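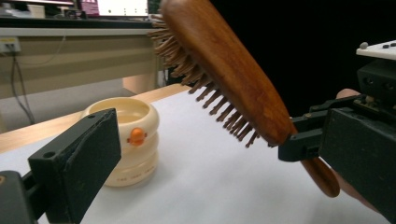 손에 쥐는 그리퍼로 나무 빗을 집은 모습. 흰 종이 위에는 크림색 컵.

로봇에게 빗 집는 법을 가르칠 분을 찾습니다
2025년 7월 25일

Skosolora 조작학습팀에서 시연 작업자 두 명을 모집합니다. 로봇은 빗이 왜 필요한지 모릅니다. 머리카락도 없습니다. 그래도 집을 줄은 알아야 한다는 것이 저희 팀의 입장입니다.

하는 일
그리퍼를 손에 쥐고 빗, 컵 같은 생활용품을 집고, 옮기고, 내려놓습니다. 그리고 다시 집습니다. 현재 작업 목록은 136개이고, 그중 40개 이상이 '내려놓기'로 끝납니다. 익숙해지면 원격 조종 작업도 맡게 됩니다. 떨어뜨린 시연은 따로 표시해 주세요. 혼내지 않습니다. 한숨은 쉴 수 있습니다.

이런 분이면 좋겠습니다
- 같은 동작을 되풀이해도 표정이 크게 변하지 않는 분
- 그리퍼를 든 채 두 시간 작업하고 쉬는 일정이 괜찮은 분
- 물건을 천천히 놓을 수 있는 분 (성격이 급한 분은 원격 조종 쪽으로 상담)
로봇 경력은 보지 않습니다. 인형뽑기 경력은 적어 주시면 재미있게 읽겠습니다.

근무 조건
Skurkstead 작업실 출근, 11월까지 계약. 시급과 근무 시간표는 면접 때 서면으로 드립니다. 손목이 아프면 그날 작업은 거기서 끝이고, 약속한 시간만큼의 급여는 그대로 나갑니다.

지원 방법
이력서와 가능한 시간대를 채용 페이지에 올려 주세요. 면접은 Taner Sönmez가 보고, 실기는 Erdal Tekin이 옆에서 말없이 지켜봅니다. 원래 말이 없습니다.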